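Chapter 4: Keeping a Mailing List in Good Order

Shares 80 Comments 10

A mailing list is the oldest tool most marketing teams still use, and it is often the least cared for. Names go in through sign-up forms, trade shows and sales calls. Very few come out. After a few years the team is paying to send messages to people who changed jobs long ago.

Take Skaswood, a supplier of shop fittings. In December its team exported the full list and found 2,598 contacts. Many had not opened a message in over a year. Others appeared two or three times under different spellings of the same company name. Branwen Vaughan, who ran the cleanup, began by sorting every record by the date of last activity and left the duplicates for later.
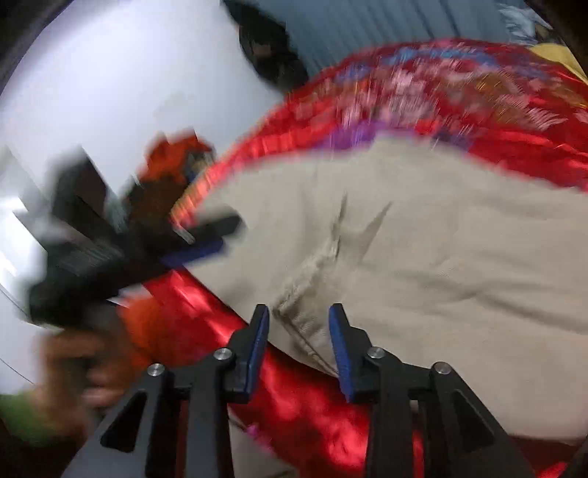 Department of Marketing and Communication

In this chapter we look at three jobs: removing dead addresses, merging duplicate records, and splitting what is left into groups that can be written to separately. The first can be done largely by software. The second needs a person to check the matches, as two contacts named Diker at the same firm may be father and daughter. The third depends on what the company sells and how often its customers buy.

We also compare two approaches to inactive contacts. Iltoro sends one final message asking whether the reader wants to stay on the list, and deletes the record if there is no reply. Carrilho keeps inactive contacts but mails them only twice a year. Each method has costs, and Section 4.3 sets them out.

Before reading on, open any list you have access to and pull the first 100 records. Note how many have a full name, a working address and a recorded source. You will need these figures for the exercise at the end of Section 4.1.

4.1 Removing dead addresses

An address is dead when mail sent to it is returned for good. A full inbox or a server fault gives a temporary return, and those records should stay in place.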